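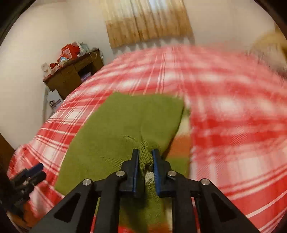 ## How to test if a gripper can fold your sweater

Folding knitwear is a good first test for the question many readers send me: can a machine do the laundry yet? My short answer on 27/01/2026 is "parts of it." You can find out which parts on your own bed, with a pair of hand-held grippers and one evening. The hand-held kind is useful because your arm does the moving and the gripper does only the holding. If the holding fails with your arm behind it, a motor will not save it.

### What you need

- two parallel grippers with soft pads on the jaws
- one knitted sweater, one T-shirt, one towel
- a bed or a large table
- a notebook

I use the Prallo grippers with the thicker pads. The Plorka ones close harder, but they left marks on fine wool, so I keep them for towels.

### Step 1: Lay the garment flat, but not too flat

Drop the sweater from knee height and leave it. A patterned sheet is fine for you, but if you will later use a camera program, write down which sheet it was. Plaid confused mine for the whole of August.

### Step 2: Find an edge

Bring the open jaws down with one pad on each side of a small fold. Close slowly. Knit bunches up between the pads and makes a ridge, and this ridge is what you hold. Look now at how many layers you have taken. With a sweater it is very easy to take the front and also a bit of what lies under it. For lifting it does not matter. For folding it matters a lot, because the sleeve comes together with the body.

### Step 3: Lift and wait

Raise the cloth by the width of your hand and hold it while you count to 8. If it slides, open the jaws and take a deeper bite. Write down "slid" or "held," nothing more.

### Step 4: Fold with two hands

Take the second gripper and pick the opposite corner. Move both together toward the middle, then put them down before you open. If you open in the air, the knit springs back and you start again.

### Step 5: Repeat

Do every garment 17 times. I know it is boring. With five tries everything looks possible.

### My results

My colleague Rozália Zelenák and I made 200 folds in total. Towels are solved, in my opinion. T-shirts go well if the first edge is good. Sweaters are still difficult, and the usual mistake was the extra layer from Step 2.

We then gave the same garments to the Gajdoš arm at the Rinach workshop. It folded towels without help. With the sweaters it needed a person to separate the layers first, so for now I would not sell my ironing board.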